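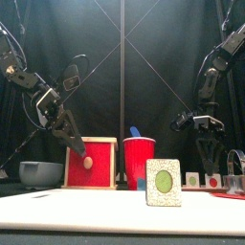 I've had the Maleck two-arm kit from Ginting for 11 weeks now, and I keep getting emails asking if it's worth the money, so let me finally write this up. Short version: mostly yes, with some grumbling. You get a pair of arms with black two-finger grippers, and each one has a little boxy camera module near the wrist, which I thought was a gimmick until I started using small stuff. Those white tiles with the red and green dots are tiny next to the speckled block, and with only an overhead view I'd be guessing where the fingertips are. The red box with the tan knob is my current obsession (the left gripper gets right up close to it, and lining up on a knob that small takes patience!).

Setup was easier than I feared. The booklet says to calibrate both arms before you clamp them down, and please don't listen to it. I did it their way, tightened the clamps, and everything had shifted. Clamp first, calibrate second. I wrote to support and got a reply from Nattawut Boonyarit the same evening, who told me the next booklet will have it the right way around.

Now the grumbling. The cables are too long. They loop out from the arm in this big floppy arc and I'm forever watching to make sure one doesn't snag a cup. Velcro ties help, but at this price I'd like proper clips in the bag. The fingers are also stiff and pointy, so they're great on tile edges and kind of miserable on anything round. Přemysl Hrubý has a post on his blog about wrapping them in thin rubber, and I'm going to try that next.

The software is called Grinemness (I know, I know) and it's fine. It crashed on me 3 times in the first month and hasn't since the November update. Saving a routine takes two clicks, playback is smooth, and I've got 121 saved so far, a lot of them terrible.

I looked at the Iton kit too. It's cheaper, but it's one arm, and I really wanted two. If you only plan to pick things up and put them down, save your cash and get that one. I'm keeping mine, and the rubber fingers get their own post once I've found the right glue.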